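Handout 5: Notes from the Uvness open day

I took the long bus ride out so you don't have to (but you should, go in December!). The job was breakfast: toast onto a plate, egg onto toast.

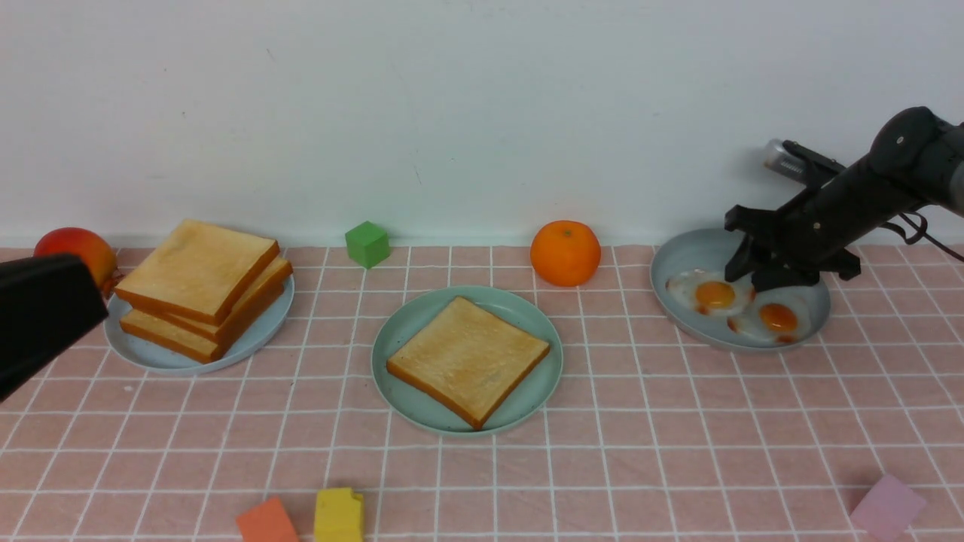 Murray Lemieux ran the demo and let me ask far too many questions. Write down "grasp" and "place" as separate steps, please. 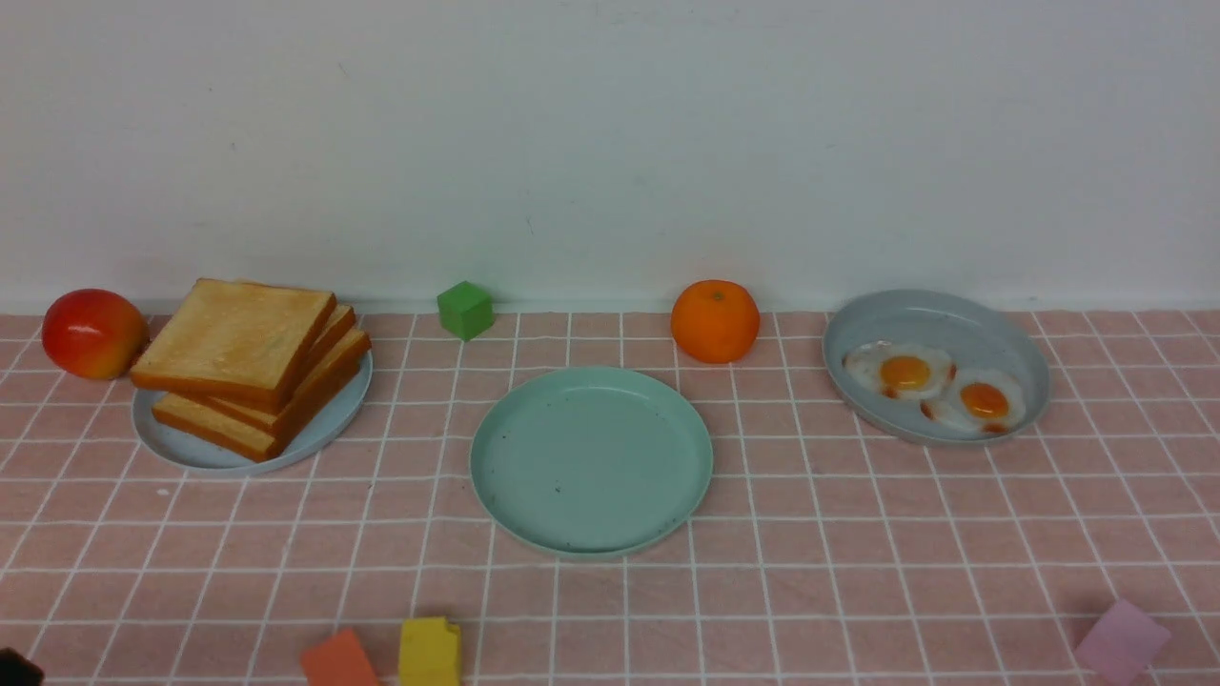
Two eggs in the dish, mint plate still bare.

I was surprised how much I cared about a toy egg!
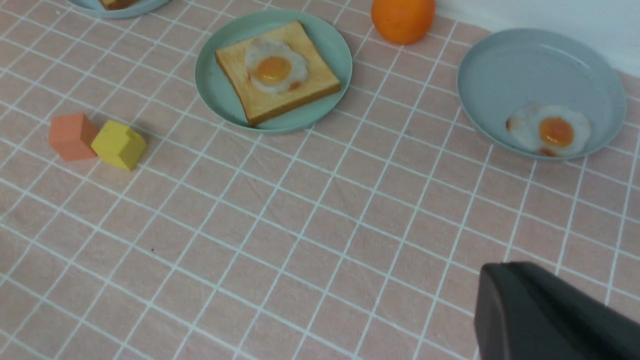
Egg on toast, seen from the wrist.

Read the Hiebert chapter before lab, all 8 pages.

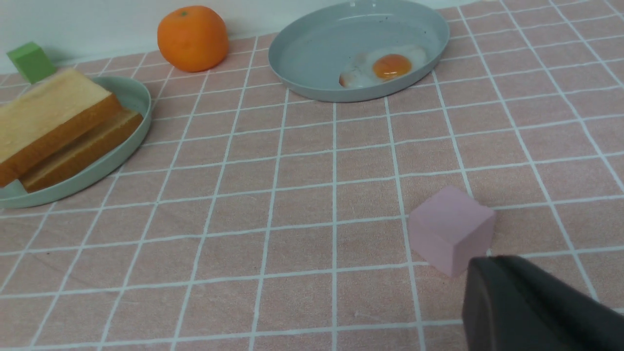
Why use a second camera at the wrist? It gets a close view of spots the arm may hide from the head camera.

Comments
tess_k: is the chapter on the quiz?
Owen: Loved this, more trips please

Recent handouts
Zalell grippers, part 1
Jurmont warehouse visit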